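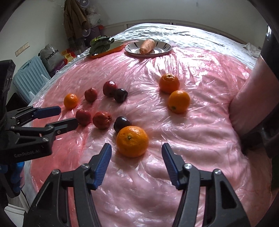 Re: Ribbed pads vs. smooth pads on soft fruit

Print this message | E-mail this message

On the grip list in February, a Strand user wrote:

> We switched to the ribbed pads from Jasero and logged 139 picks
> with 5 drops. Oranges, apples, plums, all of it. I'd call the
> pad question settled. The Wenier smooth ones are going back.

I wouldn't call it settled. Five drops out of 139 sounds fine until you ask what was dropped. If all five were plums, you have a plum problem, and the total hides it. Can you post the numbers by fruit?

Second thing: what were they lying on? We work with two-jaw hand-held grippers, blue ribbed pads, fruit spread out on crinkled plastic over a quilted blanket. A big orange with open space beside it is an easy target for almost any pad. A plum tucked in behind an orange, or pressed up against an apple, is a different job – you have to get a finger in between first, and the rib pattern has little to do with that. Finger thickness and approach angle matter more, and your post mentions neither.

I ran 16 plum picks with each pad type on the same fingers. The ribbed pads lost 2. The smooth ones also lost 2. That's too few to prove anything, but it doesn't look like a reason to mail the Wenier set back.

Also, did anyone check the skins the next day? Grollis claims their ribs leave no marks on ripe fruit. I have yet to see a photo of a plum that backs this up, and I'd want one before buying more than 16 pads of anything.

If you still have the logs, please send the raw file – not the summary.

Last updated: February, 4:10 p.m.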